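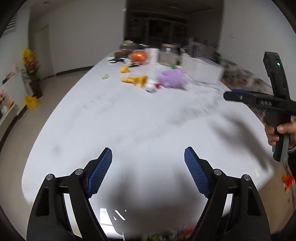 Stullammont Community Rooms
Progress report to the Wandale Fund
January 15, 2021
From Sobia Mughal

Hello all, and happy new year! I promised you something short after the holidays, so I'll try to keep it to a page (no guarantees, you know me).

The big news is the table. We finally have the large white one set up in the main room, the one with the faint gray marbling, and I love it. It came to 1585 dollars with delivery, 220 under what we put in the budget. I'd like to put the difference toward chairs if you're happy with that. The ones we have now are a bit low for it, and two of them wobble.

The top is glossy, so it bounces a lot of light back at you. I had my doubts in the store, but the room was always gloomy in December and it feels so much better now! The rounded shape was Roy's suggestion (Roy being the furniture place over on the east side, they were very patient with me). It gives us a good wide end to work at, and the other end fills up with everybody's stuff, just like the old table did. I have given up fighting that one and have asked for a shelf instead.

Now the less fun part. The Umus storage bins are still on back order. I called again on Tuesday and was told 14 more working days, so the small craft things are living in shoeboxes for the time being. Sorting them is slow going and I'm behind on it. The beads are done, the buttons are half done, and I haven't touched the ribbon.

We kept sessions small all through the fall and we're still doing that. The table can take up to 200 pounds according to the paperwork, so I'm not worried about the sewing machines going on it when they come back from repair.

Still to do before my next report: felt pads under the legs, a proper cloth for paint days, the shelf, and a second lamp for the far corner. I'll send the receipts separately, including the delivery one that I owe you from last time (sorry!).

Could you let me know about the chairs by the end of the month? Roy will hold the price until then.

Thanks so much,
Sobia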